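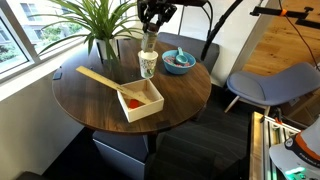 Questions I get about the round table

What is the round table, anyway?
It's the walnut-brown one by the window at Mesham, and it's where I put out things for people to fiddle with while they wait for a class. I'm Chrysoula Vrettos, I run the front room, and I get asked about this table more than about the classes!

Can my kids touch everything on it?
Yes please. The light wooden box, the ruler, the red-orange block – all fair game. I only ask that the block goes back in the box when you leave (it hurts a lot under a bare foot).

What's in the blue bowl?
Whatever small and colorful stuff I feel like that week, usually in pinks and reds and purples. Use the scoop that lives in the bowl, and please ask me before anybody eats anything, as some weeks it's craft bits.

Why are there paper cups around?
For scooping into, mostly. I buy them in sleeves of 116 from Beyene and we go through up to 9 sleeves a term. Tea drinkers, you're welcome to one too, but take a fresh one from the cupboard.

Does the plant need watering?
No! I know you mean well. It had a rough May when four different people were watering it, and now only Yusri Halim is allowed near it with a jug. Those long leaves do flop about a bit, so pull your chair out gently if you're on that side.

Is the ruler for sale?
You're the seventh person to ask, so I finally checked. It isn't, but the shop on Skararlow has plain wooden ones.

Can I book the table for a birthday?
You can, on weekend afternoons. It's comfortable for five or six small children and very cozy for seven. Drop me a note at the Stivbridge desk and I'll write you in – bring your own cake and a cloth to go under it.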